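给机器人攒示范数据，这几个月我们工作间踩过的坑比拧过的螺丝还多。下面这些小窍门都是手上磨出来的，适合像我们一样在一张桌子上遥操作、教机械臂做小零件装配的朋友。我们现在教的是齿轮上盘：把小正齿轮一个个夹起来，送到带立销的白色圆盘上。听着简单，做起来特别上瘾！

## 桌面先收拾好

**铺一块深色布垫。** 亮面桌子会反光，银色齿轮放上去，腕部相机常常分不清齿和倒影。换成深灰或者藏青的垫子以后，齿廓一下子就清楚了。垫子起皱就用手掌从中间往外抹，别用熨斗（Khairul Ginting 试过，那块垫子现在是抹布）。

**粘毛滚筒放手边。** 深色布特别招灰，每录一批滚一遍，十秒钟的事。

**白盘容易过曝。** 白色零件配深色布，自动曝光会被带着跑。先把曝光锁在齿轮上，白盘亮一点没关系，齿要看得清。灯罩上蒙一张烘焙纸也管用，便宜又柔和，记得离灯泡远一点。

## 夹齿轮的手感

**让齿轮立着，孔朝相机。** 夹住左右两侧的齿，中心孔露出来，后面对销子的时候腕部相机才有东西可看。

**指面贴一层粗糙的垫料。** 光面塑料夹金属齿，稍微一偏就转。贴好以后压一个晚上再用，边角翘起来要马上换，不然模型学到的是“翘边手指”的夹法。

**合爪慢一点。** 接触前停半拍，再轻轻收紧。刚上手的人都爱一把捏死，录出来的动作又硬又急，学出来的策略也一个脾气。
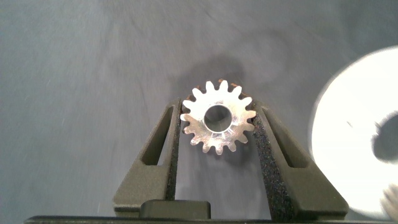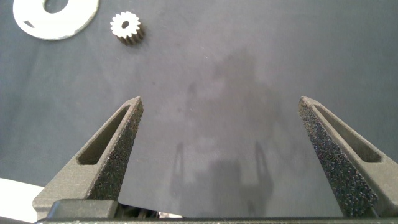
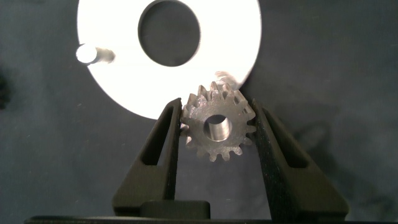
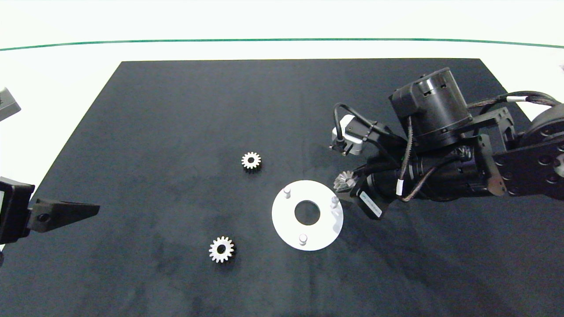 ## 录的时候

**每条都换摆法。** 齿轮往左挪一点，圆盘转一个角度，有时让两个零件挨得近些。Salamatu Balogun 做了一叠小卡片，抽到哪张就照哪张摆，比“随便放放”均匀得多。人说随便的时候，手其实老往同一个地方去！

**失手了别急着删。** 夹偏、松开、重新夹，这种带补救的片段特别宝贵，单独打个标签留着。真正该删的是中途有人伸手进来扶零件的那种。

**起手姿势要统一。** 我们在桌边贴了一小段纸胶带，两条手臂开始前都回到同一个位置。只用一条手臂干活的时候，另一条也要归位，别让它随便歪着。

**二十条一歇。** 手累了动作会发飘，自己还察觉不到。Issa Bataineh 的办法是放一个厨房计时器，响了就站起来倒水，再想录也得停。

## 存数据的小习惯

- 文件名里写上零件和摆法卡的编号，别写“最终版”。
- 当天录的当天看，两倍速就够了，主要看有没有掉帧、有没有线缆挡住相机。
- 线缆用魔术贴扎带，别用一次性的，隔三差五就要重新理线。
- 零件装在带盖的饼干盒里，盒底垫一片毛毡，小齿轮不会互相磕。

我们第一批录了376条，筛完能用的只有200条，当时挺受打击的。后来把摆法卡和合爪的节奏定下来，第二批录到691条，只扔掉97条，整个工作间高兴得去吃了顿火锅。

最近在试斜齿的小锥齿轮，夹法又得重新摸索：齿面是斜的，两指一收它就想往外溜。目前的土办法是低速靠上去，先轻轻碰到，再把手腕转一点点，让指面顺着斜度贴过去。Abimbola Danladi 觉得应该另打一副带浅槽的手指，图纸已经画好了，等打印机空出来就试。谁家有更顺手的夹法，欢迎来信，我真的很想知道！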